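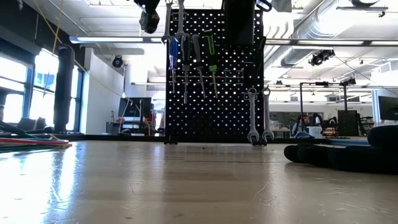

What is a pegboard, and what is it good for?

A pegboard is a stiff panel drilled with evenly spaced holes that take hooks, pegs and holders, so tools can hang where you can see and reach them. It's good for anything you pick up often and would otherwise lose in a drawer.

I keep the hand tools pages of this little encyclopedia, and the pegboard entry is the one I fuss over most (it started as four lines and I keep coming back to it). So this is the long version, with the history I've been able to dig up, the types, how people lay them out, and a fair amount about screwdrivers and wrenches, which are what most of us end up hanging on the thing.

Name and meaning

Pegboard, one word, is how I spell it, though you'll see "peg board" on plenty of store shelves. The sheet type is also called perforated board or perf board, and I'd steer clear of that last one if you ever talk to electronics people, who use it for something much smaller. "Tool board" is the loosest name of the lot. It covers any panel tools hang on, including the old kind with nails in it and no holes at all.

Older boards and tool walls

Hanging tools on a wall is far older than the perforated sheet. My favorite local case is the Cairns wagon shop in Nemesham, which opened in 1880 and had a plank wall behind the main bench with a wooden peg for nearly everything. The shop's inventory from 1899 lists 351 hand tools, and a note beside it says 200 of them were "on the wall." I love that note! Somebody walked along the bench with a pencil and made the distinction between what hung and what was in the chests, and if you've ever gone looking for a chisel in a chest you'll know why they'd bother.

The trouble with a plank wall is that a peg stays where you bored it. Buy a longer saw and you're boring again, and after enough years the wall is half holes anyway. The perforated sheet, a product of the twentieth century, started from the holes, which seems obvious once you've lived with one. Early ones were hardboard, brown and a bit furry on the back, and a lot of garages still have them.

Materials

Hardboard is the cheap one and the one I grew up with. It's light, you can cut it with an ordinary handsaw, and it takes paint well if you use a roller and go easy (a brush will clog the holes, and then you're out there with a nail poking every one of them clear). Its weak point is the holes themselves, which go oval under heavy tools. It doesn't care for damp, either.

Steel costs more and weighs more, and the holes stay true. Magnetic hooks and trays will stick to it as well. Check the cut edges before you run your hand along them, please.

Plastic boards usually come as smaller panels. They shrug off damp and wipe clean, and the good ones are stiff enough for wrenches. The thin ones bow.

Plywood with drilled holes is the handsome choice, with big round holes and fat dowels, and it turns up in kitchens and hallways as much as in shops. I have one for coats.

Hole size and spacing

In the United States the common spacing is one inch, center to center. Holes come in two usual sizes, an eighth of an inch and a quarter inch. Small hooks fit both, though they wobble in the big holes, and quarter-inch hooks won't go into small holes however much you lean on them. Metric boards have their own spacing, and some makers use slots, or slots and round holes together, so that only their own hooks fit properly. The Vultov panels I have in the back room are like that: lovely stiff board, and I can't borrow a single hook from the garage for it.

Take one hook to the store with you. That's my whole advice on compatibility.

Wall boards and standing boards

Most boards go on a wall, and a wall board needs a gap behind it so the hooks have somewhere to go. Half an inch is usually plenty. You can use furring strips, or the plastic spacers that come in the kit, but screw into studs either way. A full board of wrenches is heavier than it looks.

A standing board sits on the bench on a foot or a pair of feet. I resisted these for years (I thought they'd be forever tipping over) and now I'd hate to be without mine, especially for a job that moves from table to table. Wide feet help, and so does hanging the heavy tools low. You get light coming through the holes from behind, which is rather pretty, and you can reach around to either face if the hooks allow it. What you lose is bench depth, so a small standing board on a big table is a happier arrangement than the other way around.

Hanging screwdrivers

Screwdrivers are the easiest tool to hang and the easiest to hang badly. The usual holder is a ring, or a shelf with a row of holes in it, and the shaft drops through until the handle stops it. So the handle is on top and the tip points down, which is how you want it for safety and also for grabbing. The catch is that from the front you can't always tell a Phillips from a slotted one without bending down to look at the tip.

There are a few ways around that. Handle color is the nicest if your drivers are a mixed bunch, because after a month you simply know that the green one is the stubby Phillips or whatever it happens to be in your shop. If you bought a matched set, a dab of paint on the end of the handle does the same job. I know people who label the holder, too, and it works until you move a driver and forget to move the label.

Some folks hang them in order of length and some by type. Marion Dunbar, who taught me most of what I know about sharpening, kept hers in order of how often she used them, starting at the right because she was right-handed, and on paper that looks like chaos. It was very quick, though. I've tried it and I can't stick to it.

Leave more room between handles than you think you need. Your fingers have to get in there!

Hanging wrenches

A combination wrench has an open end and a box end, the same size on both in nearly every set, and you can hang it either way up. With the box end at the top you slip the ring over a plain straight hook and you're done, and it won't fall off if you bump the board. With the open end at the top the jaws want something wider to sit on, or a clip that grips the shank, and you get to see the jaw size at a glance. I switch back and forth on this and have no settled opinion.

Side by side and vertical is the standard layout, stepping down from longest to shortest. Sets look wonderful like this, and a missing one shows up right away. Long wrenches near the bottom of a board need checking against the tabletop before you commit, though, particularly on a standing board, where a big one can reach the bench and push its hook up and out. Adjustable wrenches I hang by the hole in the handle, if they have one, and pliers just straddle a double hook.

Hooks and the problem of hooks coming out

Every pegboard owner has lifted off a tool and had the hook come with it. A standard hook has a bent leg that goes in and up behind the board, and nothing but gravity keeps it there. Remedies, in the order I'd try them: the little plastic clips that pin the hook's leg to the board, a dab of hot glue behind, or hooks with a locking foot. The Prekside ones with the twist foot have held for me, but they're slow to move, and moving hooks is half the point of the board.

Thicker wire helps too. So does taking the tool off by lifting straight up before you pull it toward you, and after years of yanking I've nearly trained myself to do it.

Outlines

Drawing around each tool, so its shape is left on the board when it's gone, is an old habit in schools and shared shops. It's very good in those places. At home I find it makes me stop rearranging, so I quit after one board. Masking tape and pencil is a decent halfway, and vinyl shapes cut with scissors look smart if you've got a free Tuesday evening and the patience.

Laying out a new board

Lay the board flat on a table and put the tools on it before you put in a single hook. Shuffle them until it feels right, then take a picture with your phone so you can copy it once the board is upright. Keep the everyday drivers and wrenches between waist and eye level. Leave a stretch of board bare, a good wide one, since there will be more tools (there are always more tools).

See also: French cleat; shadow board; combination wrench; screwdriver, handle shapes; bench, assembly; Cairns wagon shop, Nemesham.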